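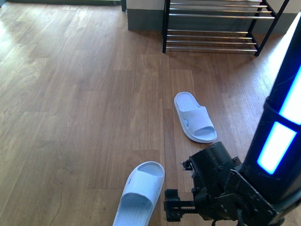 Slippers, rack, arm. Sep 9, 2020

Teaching by remote control: shoe tidying

kjanssen
Day two of driving this thing by hand so it can learn to put slippers on a rack. I have done 65 runs. My own shoes are still in the hall where I kicked them off.
Question for those further along: the pair starts out pointing opposite ways. Do I turn each one before I lift it, or lift first and turn in the air?

Bauerfeind_F
Turn on the floor. Fingers low, pinch the strap side, swivel, then lift. In the air you'll clip those shelf rods and teach it to clip them too.

rathjen
Disagree. Swivelling drags the sole, and on floorboards it sticks and hops. Lift, then turn. Slowly — it copies your nerves along with everything else.

Bauerfeind_F
Mine never hopped.

rathjen
Yours was on carpet, Friederike.

hollmann
Whichever you pick, stick to it. I mixed both in July and got an arm that dithered over a slipper like my uncle over a menu. Took 500 clean runs to cure.

kjanssen
500. Lovely. Do I bin the runs where I fumbled the grip and had another go?

hollmann
Keep them if you recovered. Bin the ones where you swore and let go of the controls.

kjanssen
That leaves me with 2.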